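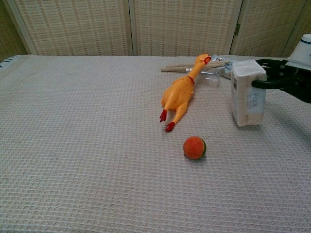 Nuria Bustamante
13 Jan 2018

1/ Rubber chicken, yellow-orange, red feet. Going in the toy lot for the Dallville hall sale. 

2/ The cloth is the waffle one I use for all the sale listings. Pale colour, doesn't fight with whatever you put on it. I had a navy one before and every bit of lint showed up.

3/ Folding screen behind is staying with me, so please don't ask. Three people messaged about it in October. It's woven, it hides the shelves, and I like it.

4/ Back to the chicken. Red comb, beak open, thin red band around the neck. It's the shiny smooth kind. I'm asking $4.

5/ Someone wanted to know if it's a dog toy or a kid's toy. I don't know. It came in a mixed box from the Figueroa place along with a bag of skipping ropes and a Jemedeck card game. The card game is short a few cards so I've put it in the free bin.

6/ If you're buying for a dog, check it over yourself first. Ours pulled the foot off one like it in an afternoon and we had to fish the bits out from under the couch.

7/ How I clean these, for those who asked last time: warm water, a drop of dish soap, old toothbrush around the comb and between the toes. Squeeze it out well and leave it on the rack overnight. Don't put it in the dishwasher. I tried that once with a rubber duck and the colour went patchy.

8/ Listing so far is up to lot 714. That number looks silly but Soledad started the book at 200 years ago and we've kept on from there.

9/ Soledad Pastor has the tables on the left as you come in, mostly kitchen things. Toys are at the back with me. Books are in the side room this time because of the leak.

10/ Still to sort: the marbles, a tin of plastic farm animals, a Clalero tea set with one saucer missing, and a puzzle I'm not going to do to find out if it's complete. It'll be marked as unchecked.

11/ Doors open at 7. Cash is easier. Bring your own bags, we ran out last time and people were carrying mugs home in their hats.

12/ Chicken is on hold for my neighbour until tonight. If she changes her mind I'll post again.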